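Home Projects Reports Archive Contact

Hodell Automation Fund
Progress report: handling of irregular soft goods, second period
Submitted by the Skisar workshop, September 22, 2021

Summary

Work in this period was held up by a fault in the gripper on the enclosed arm. The jaws closed without a command on several occasions while the arm was at rest and the enclosure was open for loading. One of these closures trapped the sleeve of a member of staff. There was no injury. All work with the arm was stopped the same day and restarted after 33 days. The cause has been found in part. The first two deliverables are complete, the third is late, and we ask for a change to its due date in the last section.

Work done before the fault

The first deliverable was a set of 300 recorded picks of artificial flowers from a mixed bunch. Flowers were chosen in the original plan as a stand-in for goods that bend, tangle and hide one another. The set was finished in March and has been passed to Stenard for checking. Stenard returned 39 of the recordings with queries, mostly over missing force readings in the last part of the pick. These have been recorded again.

The second deliverable was a handheld gripper with the same jaw travel as the one on the arm, so that a person can carry out a pick by hand and the arm can be given the same path later. The first housing was too heavy for long sessions and was replaced. The jaws did not need to be changed.

Description of the fault

The gripper on the arm is driven through a controller supplied by Turunen. In normal use the controller receives a position, moves the jaws to it and holds. During the fault the controller moved the jaws to the fully closed position with no position having been sent. The log shows the last valid command, a gap, and then a reading for closed jaws. There is no error code.

The closures happened only when the arm had been idle for some minutes and only when the handheld gripper was switched on. This second point was missed at first. The two devices share a supply and a network switch, and were thought to be separate in every other respect. It was found by comparing the session sheets, on which the operator notes which devices are on, with the controller log.

In the sleeve incident the operator was loading flowers by hand with the enclosure open. The stop button was within reach and was used. The button cut power to the arm joints as intended, but the gripper kept its grip, as it is designed to do so that a held object is not dropped when power is lost. The sleeve was freed by backing off the manual release screw with a hex key. This took longer than it should have, because the key was in a drawer on the other side of the room. 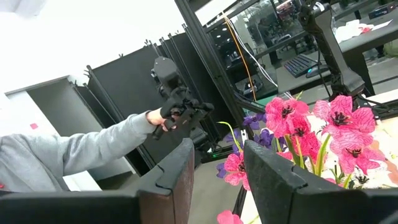 The first line of inquiry was electrical noise on the shared supply. The handheld gripper was moved to its own supply and the arm was left idle with the jaws open and the enclosure shut. The jaws closed again during the second session, so noise on the supply was ruled out as the sole cause.

The second was addressing. Both grippers use the same message format, and the handheld unit sends its jaw position at a fixed rate so that it can be recorded. The arm controller is meant to ignore these messages. After a period without commands, however, it drops into a waiting state in which it accepts the first well-formed message it receives, whatever the sender. If the handheld unit was being held with its trigger pulled at that moment, the message read as an order to close. We were able to bring this about on purpose in 39 out of 100 attempts.

We do not yet know why the other attempts failed to produce a closure. The length of the idle period appears to matter, and the waiting state may itself expire. Turunen has been sent the logs and has confirmed receipt. No firmware change has been offered so far.

Measures taken

The handheld gripper has been moved to a separate network with no route to the arm controller. Recordings from it are now copied across after the session. With this arrangement the test was repeated 300 times and no closure occurred.

Gripper power is now cut when the enclosure is opened. Before this change, opening the enclosure stopped the joints only. Because the jaws hold their position without power, the change prevents a new closure but does not open jaws that are already shut. A second measure is needed for that case, and a hex key is now fixed to the enclosure on a short cord. We regard the key as a stopgap. A quick release that can be worked with one hand has been drawn up and priced but not ordered.

Loading by hand now requires a second person in the room. The written procedure has been changed to match, and everyone who uses the arm has read and signed it. Sleeves are to be fastened at the wrist or rolled above the elbow for loading.

The risk assessment submitted with the original proposal treated the gripper as part of the arm for the purposes of the stop button. That was an error on our side. The revised assessment lists it as a separate hazard and is attached as Annex B.

Effect on the plan

The third deliverable, replay of hand-recorded paths on the arm, was due at the end of this period. At the time of the stop 33 paths had been replayed out of the 100 planned. Those replays were made with both devices on the same network, and we cannot be certain that none of them was affected by stray messages. They will be discarded and the full 100 run again.

Copying recordings across after a session also means that the arm can no longer follow the handheld unit live. Live following was not promised as a deliverable, but it was used to check calibration at the start of each day. A slower check against a fixed block has taken its place and adds to the setting-up time.

Spending is within budget. The cost of the separate network was met from the small equipment line. The quick release would need a transfer from travel, where little has been spent.

Requests to the Fund

1. To move the due date of the third deliverable to the end of the next period.
2. To approve the transfer from travel to equipment for the quick release.
3. To agree that the fault description may be shared with the other projects the Fund supports that use the same Turunen controller.

Annex A: controller log extracts
Annex B: revised risk assessment
Annex C: loading procedure, current issue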